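Let People Be Slow: Against the Clean Demonstration

For two years I have been reading papers about learning from human demonstrations, and for the last one I have also been collecting such demonstrations myself. In this time I came to an opinion that my colleagues find a little annoying. I think we throw away too much. We record people doing simple tasks with a hand-held gripper, then we go through the recordings and delete every one where the person hesitated, missed the object, changed the grip or put the thing down and took it again. What stays is very smooth. I believe the smooth part is often the least useful part.

The habit has good reasons behind it, and I don't want to make fun of them. The usual method is to train a policy to copy what the person did. If the person did something foolish, the policy will copy the foolish thing too. When the data is small, ten bad recordings can really hurt. Everybody who has watched a robot arm stop in the air above a cup, because some operator once stopped there to think, remembers it for a long time.

But look at what the policy sees after the cleaning. It sees a hand that approaches from a good direction, closes at the correct moment and lifts. It never sees the fingers two centimeters too far to the left. Then at test time the arm arrives two centimeters too far to the left, as arms do, and the policy has no example of what a sensible person does next. It closes on air. Sometimes it goes up and carries the air carefully to the target.

My colleague Vibeke Hjaltadóttir and I made a small comparison in March. We called the collection Skonex, for no deep reason. It had 1096 recordings of picking up and moving things that people keep on tables. Our normal filter kept 912 of them. So we trained one policy with the 912 and another one with everything, with the same settings and the same number of training steps. On the first attempt at each grasp they were almost the same, and the clean policy was even slightly better. The difference came after a failed first grasp. The clean policy recovered in very few cases. The other one opened the fingers, moved back and tried again in most of them. Counting a trial as good if the object was in the right place at the end, the policy trained on everything had 65 percent, and the clean one was clearly lower.

I know the weak points of this. It is one lab, one type of gripper, and the objects were chosen by us. The two sets also have different sizes, so a part of the gain can come simply from more data. Vibeke trained a third policy to check this, with the full set cut down at random to 912. It was still better at recovering, although the advantage became smaller. I would be happy if somebody with more arms and more patience repeated it.

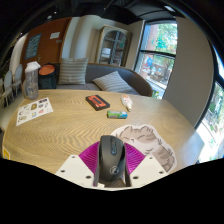
Does a hand-held gripper collect better data than driving the robot from a distance?

For the kind of question I am asking, it does. A person with the tool in the hand feels when an object begins to turn between the fingers and corrects it at once, so the corrections in the recording are natural ones. With remote driving the operator feels little or nothing, and many mistakes come from the controls. Those mistakes are less interesting, and I would filter them more strictly. The price of the hand-held tool is that a person can make motions the robot arm cannot follow, and these must be checked before training.

A computer mouse is a good object for this discussion. It looks easy. It has two sides, it has a comfortable width, and it was designed to be held. But its surface curves, and if the two pads close a little too high or not at the same depth, it can turn or slip out. People who are new to the tool lose it often. Then they do a small thing that I like very much: they open only a little, go down, and close again, without going back to the beginning. It takes maybe one second. Our old filter marked this as a failed grasp and removed the whole recording.

The same is true for the other small things on a table. A bottle that lies on its side can roll. A sheet of stickers is too flat to catch in the middle, and most people learn after one try to look for a corner. If we keep only the last try, we teach the robot the answer and hide from it how the person found it.

There is a second problem with cleaning, and it concerns the people. When you tell the demonstrators that hesitations will be deleted, they begin to perform. They plan the motion before they touch the record button. They place the objects in the friendly position. Steinar Þrastardóttir, who taught me most of what I know about collecting, compared this with a cooking show where every ingredient is already cut. She asked her demonstrators to start recording before they had decided anything. I thought this was careless when I first heard it. Now I give the same instruction, and I also ask people not to tidy the table before they begin.

What should we do, then? I don't propose to keep everything forever. Some recordings are truly broken: the tracking jumps, the camera is covered, the person stops in the middle to answer the phone. These can go. I would also shorten the long pauses, because a policy that looks at only a few frames cannot learn from a pause when to finish it. But a missed grasp followed by a good one should stay, complete, with a label that says where the miss happened. The label costs little. Two people in our group marked all of Skonex between them in several afternoons, and they agreed on 98 percent of the misses.

A harder case is the recording that fails and does not recover. I used to say delete. Today I am less sure. If you copy actions directly, it is probably right to leave it out of the training. If you also train something to judge whether a grasp is going well, then these recordings are exactly what you need, and it is a pity when they were deleted by a script one year earlier. Storage is cheap. Collecting the same afternoon again is not possible.

I expect two objections. The first says that with enough data the question disappears, and that large collections include mistakes anyway. Maybe, but the large collections are also filtered, often with rules that are described in one line of an appendix. I would like to see this line become a paragraph, with the number of recordings before and after and the reason for each kind of removal. The second objection says that recovery can be learned later, by the robot practicing alone. I agree that it can. It is slow, it needs somebody beside the arm, and it starts from a policy that has never seen a second try.

In our group the discussion is not finished. Vibeke wants to give the missed grasps a lower weight in the training, and I want to keep the weight the same and add the label as an input. We will run both versions on the same objects, with the mouse included, and until then the old filter script stays switched off.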